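Kunst im Stadtraum, Handout zur vierten Sitzung
Wem gehört der Platz? Temporäre Kunst und ihr Publikum 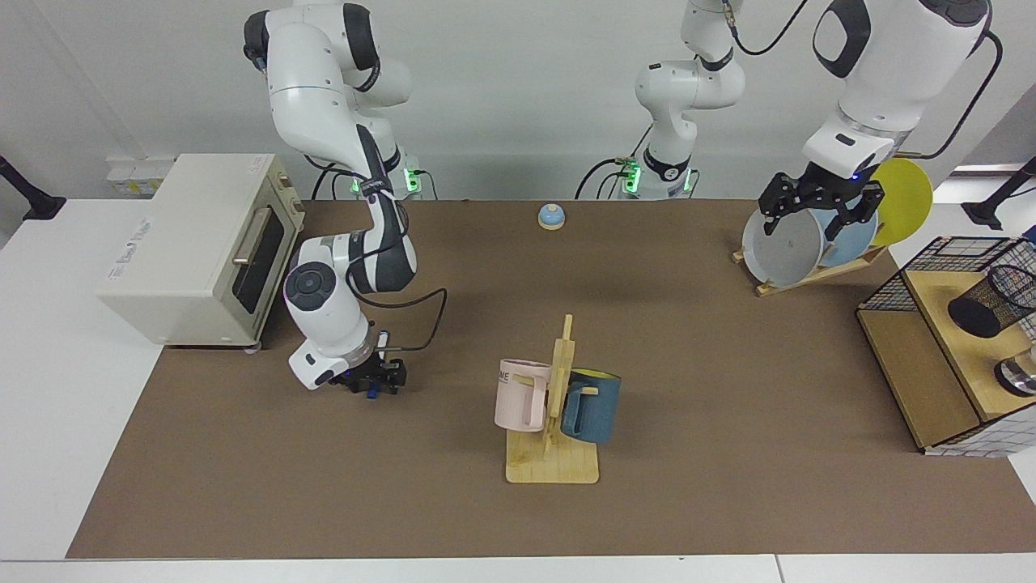
Letztes Mal sind wir mit der Frage auseinandergegangen, ob ein Kunstwerk, das nach zehn Wochen wieder verschwindet, überhaupt »öffentliche Kunst« im selben Sinn ist wie ein Brunnen oder ein Reiterdenkmal. Ich habe mir eure Zettel durchgelesen und war überrascht, wie viele von euch da ziemlich streng waren! Mehrere haben geschrieben, Dauer gehöre zum Wesen eines Denkmals, und alles andere sei eben Veranstaltung. Das nehme ich mal als Ausgangspunkt, auch wenn ich selbst anderer Meinung bin (dazu gleich mehr).

1. Kurze Wiederholung: drei Begriffe, die ihr auseinanderhalten solltet

Kunst am Bau: ist an ein bestimmtes Gebäude gebunden, wird meist aus dem Baubudget bezahlt und bleibt in der Regel so lange stehen wie das Haus. Das Publikum sind oft erst einmal die Leute, die dort arbeiten oder zur Schule gehen.

Kunst im öffentlichen Raum: der große Oberbegriff. Alles, was frei zugänglich steht, hängt, liegt oder klingt. Bitte das Klingen nicht vergessen, Klangkunst fällt in euren Hausarbeiten immer hinten runter.

Temporäre Intervention: hat ein Ende, das von Anfang an feststeht. Dieses Ende kann zum Werk gehören, muss aber nicht. Manchmal ist einfach die Genehmigung abgelaufen.

In der Literatur gehen die drei munter durcheinander, also schreibt in euren Texten bitte immer dazu, was ihr meint. Ein Satz reicht.

2. Unser Fallbeispiel: der Grudeo-Parcours

Ich komme in dieser Sitzung noch einmal auf Grudeo zurück, weil ihr dazu das meiste Material habt. Für alle, die gefehlt haben: Grudeo war ein Skulpturenparcours, der sich vom Bahnhofsvorplatz durch die Altstadt bis hinunter zum Hafenbecken zog. 28 Stationen, alle zu Fuß erreichbar, alle ohne Eintritt. Aufgebaut wurde im März, bei einem Wetter, an das ich mich nur ungern erinnere. Ich bin den ganzen Weg am Eröffnungstag abgelaufen und war danach zwei Tage lang zu nichts zu gebrauchen — aber ich habe auch Ecken der Stadt gesehen, in denen ich nach elf Jahren hier noch nie gewesen war. Den Durchgang hinter der alten Seilerei zum Beispiel. Kennt den jemand von euch?

Die Stationen waren sehr unterschiedlich. Es gab die großen, bunten Sachen auf den Plätzen, vor denen ständig jemand für ein Foto stand, und es gab winzige Arbeiten, an denen die meisten vorbeigelaufen sind. Mein Liebling war eine Reihe von Keramikfischen in einer Regenrinne, so klein, dass man sich bücken musste. Im Plan war sie als Station 19 eingezeichnet, und zwar an der falschen Straßenseite. Ich habe sie beim dritten Anlauf gefunden.

Getragen wurde das Ganze von einem Verein, bezahlt haben es die Stadt und ein paar Sponsoren, darunter der Farbenhändler Promar, der auch die Lacke für die großen Figuren gestellt hat. Das ist für uns nicht bloß eine Fußnote. Schaut euch den Begleitplan noch einmal an und achtet darauf, wo der Name steht und wie groß. Dann überlegt, ob ihr das beim Durchlaufen bemerkt habt.

3. Wer guckt eigentlich?

Über das Publikum von Kunst im Stadtraum wissen wir erstaunlich wenig. Im Museum gibt es eine Kasse, da lässt sich wenigstens zählen. Auf der Straße gibt es Leute, die extra kommen, Leute, die zufällig vorbeigehen und stehen bleiben, Leute, die zufällig vorbeigehen und nicht stehen bleiben, und Leute, die jeden Morgen an dem Ding vorbeimüssen, ob sie wollen oder nicht. Die letzte Gruppe finde ich die spannendste, und sie kommt in den meisten Auswertungen überhaupt nicht vor.

Beim Grudeo-Parcours wurden am Infostand Fragebögen ausgelegt, und 554 davon kamen ausgefüllt zurück. Das klingt nach viel. Aber wer geht zu einem Infostand? Doch vor allem Menschen, die schon wissen, dass es etwas zu sehen gibt, die Zeit haben und die gern Auskunft geben. Wenn im Abschlussbericht dann steht, die Befragten seien »überwiegend begeistert« gewesen, glaube ich das sofort. Ich würde es nur nicht auf die Stadt hochrechnen.

Eine Sache aus den Bögen fand ich trotzdem toll. Bei der offenen Frage (»Was nehmen Sie mit?«) haben ziemlich viele gar nichts über die Kunst geschrieben. Sie haben über den Weg geschrieben, über eine Bank, über ein Gespräch mit Fremden, die auch gerade den Plan falsch herum hielten. Man kann das als Niederlage für die Kunst lesen. Ich lese es als Hinweis darauf, dass ein Parcours eben auch ein Format zum Gehen ist, und das Gehen haben wir bisher im Seminar sträflich vernachlässigt. Kommt in der sechsten Sitzung!

4. Ein Gegenbeispiel: Nuchit

Die Arbeit mit dem Titel Nuchit kennt ihr aus dem Reader. Eine einzige Station, ein leerer Marktplatz, und 200 Stühle, die jeden Morgen um sechs aufgestellt und abends wieder weggeräumt wurden. Kein Schild, kein Plan, kein Infostand. Man durfte sich hinsetzen, man durfte die Stühle verrücken, und was damit tagsüber geschah, war Sache der Leute auf dem Platz.

Mir hat am Anfang gar nicht eingeleuchtet, was daran Kunst sein soll, das gebe ich gern zu. Umgestimmt hat mich der Text der Gruppe im Reader, und zwar die Passage über den Mittag. Da wanderten die Stühle nämlich mit dem Schatten über den Platz, jeden Tag ein bisschen anders, und gegen zwei standen sie dicht an der Nordseite der Markthalle. Keiner hatte das geplant oder angeleitet. Lest die Stelle bitte noch einmal in Ruhe, sie ist kaum eine halbe Seite lang.

Die Presse war übrigens gemischt bis böse. Der häufigste Vorwurf war das Geld (wie fast immer), der zweithäufigste, man könne dort jetzt schlechter parken. Der zweite ist interessanter, als er aussieht. Er zeigt, dass der Platz schon vorher eine Nutzung hatte, die alle für selbstverständlich hielten, und dass diese Nutzung erst sichtbar wurde, als etwas anderes dort stand. Wenn ihr in eurer Hausarbeit mit Zeitungsartikeln arbeitet, nehmt solche Beschwerden bitte ernst und zitiert sie ausführlich.

5. Was bleibt, wenn abgebaut wird?

Hier gehen die beiden Projekte weit auseinander. Nach Grudeo wurden die großen Figuren versteigert, der Erlös ging an die städtische Musikschule. Zwei davon stehen noch, eine vor einer Zahnarztpraxis und eine im Innenhof der Spedition Rumik, wo man sie vom Gehweg aus durch das Tor sehen kann. Ob das noch öffentliche Kunst ist? Rechtlich ist die Sache klar, sie gehört der Firma und steht auf deren Grund. Aber ich erwische mich dabei, dass ich jedes Mal durchs Tor gucke, und damit bin ich garantiert nicht allein.

Von Nuchit ist fast nichts geblieben. Die Stühle waren geliehen und gingen zurück. Es gibt Fotos, es gibt den Text der Gruppe, und es gibt eine kleine Initiative, die seitdem im Sommer eigene Stühle auf den Platz trägt, ganz ohne Kunstanspruch. Ich würde sagen, das ist eine ziemlich lange Wirkung für etwas, das angeblich nur Veranstaltung war. Womit ich wieder bei euren Zetteln wäre.

Merkt euch für die Diskussion den Unterschied zwischen Erhalt und Nachleben. Erhalt meint das Objekt: Es wird gepflegt, repariert, umgesetzt, verkauft. Nachleben meint alles, was Menschen später damit anstellen, auch wenn vom Objekt nichts mehr da ist. Die beiden können zusammenfallen, oft tun sie es nicht, und manche gut erhaltene Bronze hat überhaupt kein Nachleben.

6. Für die Arbeitsgruppen

Sucht euch bis zur nächsten Sitzung eine Arbeit im Stadtgebiet aus, an der ihr regelmäßig vorbeikommt. Sie muss nicht gut sein! Setzt euch eine halbe Stunde davor und schreibt auf, was die Leute tun. Bitte keine Interviews und keine Fotos von Personen, nur Notizen. Wer friert, darf sich auch ins Café gegenüber setzen, solange die Sicht stimmt.

Danach schreibt jede Gruppe höchstens 2 Seiten. Mich interessiert vor allem, an welcher Stelle ihr euch gelangweilt habt und was ihr dann bemerkt habt. Einen theoretischen Rahmen braucht ihr noch nicht, den bauen wir gemeinsam, wenn wir die Notizen nebeneinanderlegen. Falls ihr schon einen im Kopf habt, lasst ihn beim ersten Durchgang weg und ergänzt ihn am Rand.

Gruppen, die sich für eine Klangarbeit entscheiden (ich gebe die Hoffnung nicht auf), melden sich bitte vorher kurz bei mir. Die Anlage in der Unterführung am Stadtbad läuft nur nachmittags, und auch das nicht immer.

7. Lektüre

Im Reader die Abschnitte 7 und 8, also der Text zu Nuchit und der Auszug aus dem Grudeo-Abschlussbericht. Beim Bericht genügt der Teil zur Publikumsbefragung, die Tabellen im Anhang könnt ihr überfliegen. Achtet darauf, welche Fragen gar nicht gestellt wurden, und bringt mindestens eine davon ausformuliert mit.

Der Begleitplan liegt als Kopie im Fach vor meinem Büro. Es sind nicht genug für alle da, also bitte pro Gruppe nur einen nehmen und nach der fünften Sitzung wieder zurücklegen.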